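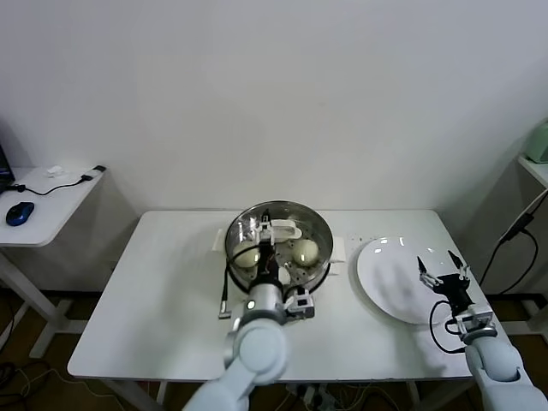
Zwei Dampfbrötchen im Einsatz mit gelochtem Boden.

Werkstattbuch Teigküche, 19. Dez. 2023

Thema heute noch einmal die Gare. Der Hefeteig für die gedämpften Brötchen macht seit der Umstellung auf das Mehl von Matar Ärger: Oberfläche runzlig, innen teils speckig, dazu ein gelblicher Stich. Die alte Rezeptur stammt vom April und war auf das Mehl aus Stadby eingestellt, das es in der Type nicht mehr gibt. Einfach übernehmen geht also nicht.

Ansatz: 2000 g Mehl, auf einmal geknetet, dann in gleich schwere Portionen geteilt. Wasser etwas zurückgenommen gegenüber April, der Teig war im letzten Versuch zu weich und lief beim Formen auseinander. Zucker unverändert. Backpulver diesmal ganz weggelassen, damit nur die Hefe arbeitet. Das Gelbe kam meiner Meinung nach vom Backpulver, das schlecht verteilt war. Beim Aufschneiden der letzten Charge waren kleine gelbe Punkte zu sehen, immer dort, wo es klumpte.

Kneten: Maschine Zitia, kleine Stufe, bis der Teig glatt ist, dann von Hand nachgearbeitet. Die Zitia zieht am Rand immer noch trockenes Mehl mit hoch, das erst spät in den Teig kommt. Zwischendurch anhalten und mit dem Schaber runterholen. Der Haken schleift außerdem wieder leicht am Kessel. Steht schon auf der Mängelliste, bitte nicht noch einmal eintragen.

Teig nach dem Kneten abgedeckt ruhen lassen, danach in der Ausrollmaschine gefaltet und wieder ausgerollt, bis keine Blasen mehr in der Bahn waren. Das hatten wir im April kürzer gemacht. Mit dem Matar-Mehl braucht es deutlich mehr Durchgänge, sonst bleiben große Poren direkt unter der Haut, und die fallen beim Öffnen des Deckels ein. Ein Teil der Runzeln kommt sicher daher.

Gare in 3 Reihen angesetzt:

Reihe A – kurz, bei Raumtemperatur. Teiglinge nach dem Dämpfen fest, klein, unten speckiger Rand. Geschmack in Ordnung, Krume viel zu dicht. Untergare, eindeutig.

Reihe B – länger, im Gärschrank, feucht. Beste Reihe. Haut glatt, Krume fein und gleichmäßig, federt nach Druck zurück. Farbe hell, kein Gelb. Ein Stück mit einer Delle, die war schon vor dem Dämpfen drin (Daumen beim Umsetzen).

Reihe C – wie B, aber noch deutlich länger stehen gelassen. Form breit, Oberfläche runzlig, beim Abnehmen des Deckels sichtbar zusammengesackt. Riecht leicht säuerlich. So sah die Charge aus, über die wir uns geärgert haben.

Damit ist für mich klar, dass wir bisher mit Übergare gearbeitet haben und das neue Mehl weniger davon verträgt als das alte. Die Zeit auf dem Rezeptblatt ist also zu lang. Besser nach Gewicht in der Hand und Fingerprobe gehen als nach der Uhr: Der Teigling soll sich leicht anfühlen, und die Druckstelle soll langsam und fast vollständig zurückkommen.

Dämpfen: Wasser kalt angesetzt, Teiglinge von Anfang an drin, mittlere Hitze. Nach dem Abschalten den Deckel noch zu lassen, dann erst einen Spalt öffnen und warten. Bei einem Durchgang aus Reihe B zum Vergleich sofort ganz geöffnet: Die Haut zog sich zusammen, obwohl die Gare gestimmt hat. Also beides zusammen beachten. Tropfwasser vom Deckel macht außerdem graue Flecken, Tuch um den Deckel hilft.

Gewogen habe ich auf der Waage aus Hirnthorpe. Die zeigt bei kleinen Mengen unruhig an, für die Hefe deshalb die Feinwaage nehmen. Prüfgewicht 1000 g aufgelegt, Anzeige stimmt.

Haltbarkeit nebenbei: 2 Stück aus Reihe B abgedeckt in die Kühlung gelegt, sollen morgen wieder aufgedämpft werden. Bitte nicht essen, Zettel liegt dabei. Vom Matar-Mehl sind noch über 3 Säcke da, das reicht für die weiteren Versuche. Der angebrochene steht neben der Tür und gehört eigentlich in den Behälter mit Deckel.

Offen:
– Reihe B wiederholen, gleiche Mengen, anderes Hefepaket
– Teigtemperatur nach dem Kneten messen und eintragen, heute vergessen
– Rezeptblatt erst ändern, wenn die Wiederholung passt
– klären, ob Stadby ein vergleichbares Mehl unter anderer Bezeichnung führt
– Gärschrank: Wasserschale war am Ende fast leer, früher nachfüllen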